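Against the Trial Period

Every second horse ad I read now offers a trial. Two weeks at your place, bring him back if he doesn't suit. Buyers love it and sellers have started putting it in the first line, ahead of the height and the age. I have sold horses for 19 years and I don't think it does what people believe it does.

Start with the horse. He gets on a trailer, gets off in a strange barn, drinks less than he should, and meets a herd that would like him to leave. Then somebody he has never met climbs on and decides what he is like. Some horses go quiet in that first week and get called saints. Some get loud and get called liars. Neither buyer has learned much, and 13 days later the horse is either paid for or back on the trailer.

Joanne Rudd, who boards at the far end of our road and disagrees with me about nearly everything, says a trial at least catches the drugged ones. I'll give her that. So does a blood test, and a blood test doesn't need a stall.

My mare Jimow went out on trial once. She came home with a girth gall and a note saying she was "not as advertised." The ad said she was sensitive to the leg and needed a steady rider. They had put her in lessons, five different kids. I paid $759 between the vet, the hauling and the shoe she lost somewhere on their property, and the agreement we had both signed covered death and theft and very little in between.

People will say I should have written a better agreement. Maybe. Farzana Seneviratne, who buys for the Hulme barn, carries one that runs five pages and names who pays for what. I have read it and it's good. I also notice she hardly ever uses it. She comes out to try the horse, comes back unannounced, watches him get caught and loaded, and pays for a full vetting with her own vet. Then she makes up her mind.

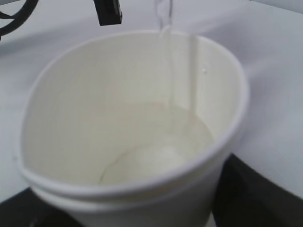 Water going into a paper cup.

That sort of looking takes a buyer several trips and some gas money, and I suspect this is the real objection to it. A trial moves the cost to the seller and the wear to the horse — and then gets described as the fair way to do things.

I'm selling a gelding this November, Kirel, a plain bay with a good walk. Anyone serious can ride him here as often as they like, in the ring or out on the road. He isn't leaving until he's sold.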